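4.2 Where the Money Went

Our budget, drawn up by Mehrangiz Yazdani, allowed $1742 for the Hurnik gripper and $338 for everything it would touch. The second figure caused more arguments. Pegboard, hooks and hand tools came out of it, and so did the spares.
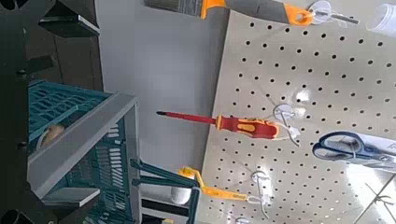

4.3 Planning for Replacements

Canside quoted $1131 for a second gripper. We bought paint rollers instead - the cheaper half of any collision. The plan sets aside 3 spares per tool, a number reached by dividing what was left.
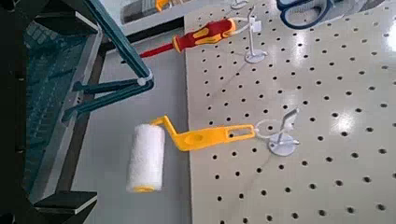
Figure 3. Paint roller on its hook beside the gripper, screwdriver behind.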